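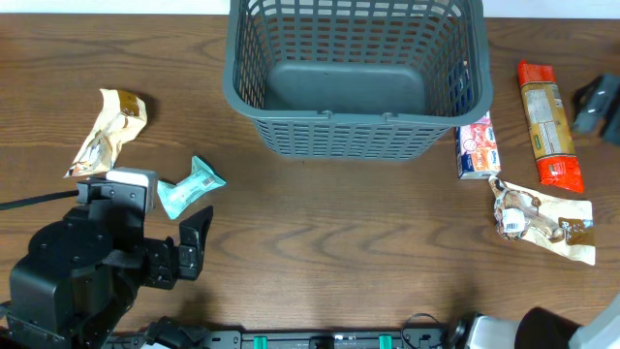

Thirty-seven wrappers later

12/04/2026

My job this quarter at Cerkell is teaching a policy to put snack packaging into a basket. I have two degrees.

The question was simple. We had 1,579 demonstrations of the task, all done by people steering the arms by hand, and I wanted to know how many of them we could throw away without hurting the result. Demonstrations are slow to collect and boring to collect, so the answer matters to whoever has to sit there collecting them (me).

So I wrote a filter, called it Premura, and had it score every run by how much the arm dithered before closing on something. Long pauses, second thoughts, little circles in the air. Then I kept the best 1,000 and trained on those, with the same settings and the same number of steps as the full set.

The smaller set won. It got 37 more items into the basket over the whole test, which pleased me for most of an afternoon. Then I looked at where the gains came from. Boxes were a bit better. Flat, stiff packages were a bit better. Crumpled wrappers were worse, and the filter was to blame: people dither over crumpled wrappers, so Premura had been quietly binning the hard cases.

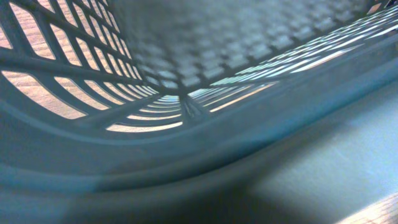 The wrist view is where I expect the next fight. Once the gripper gets down near the basket wall, one patch of plastic lattice looks a lot like the next, and the policy has to work out where it is from not very much. I trained 2 versions without the wrist camera as a check, and both were worse at letting go in the right place, so it stays.

Next I'm scoring runs within each kind of item, so a wrapper only competes with other wrappers. Jenkins has the job queued behind somebody's giant sweep. The Ondalham write-up is due in June, and its results table currently has one row.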